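Garden Buildings, Session 6: Bases and Drainage
Notes by Mayu Oda

Okay, so last session we got carried away with roof shapes (my fault, I could talk about hipped roofs all day!) and never reached the ground. Tonight we do the ground.

Start with where the water goes. I walked the Brollstead plot in March after a wet week, and the low corner was a bog, even though the owner swore it was level. Put a long straightedge and a level on it before you order anything. Please!

Slabs, pavers or ground screws? For a small summerhouse I'm happy with any of them, but I do like a concrete slab if you can get the mixer in. Keep the slab the same size as the building's footprint. If it sticks out past the walls, rain lands on the lip and runs back under the floor, and then you're replacing bearers in a few years (ask me how I know).

Leave two feet clear on every side if the fence allows it. You'll want to get a brush in there later.

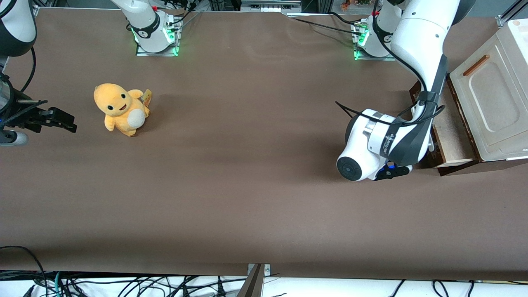

Tabletop with a plush toy and an oven-like box.

For next time: sketch your own plot, mark the low spot, and draw in any tree with branches over the build. Bring the Kolev worksheet too, both pages. We'll do damp-proof membrane first and then floor joists, if I can keep off the subject of roofs.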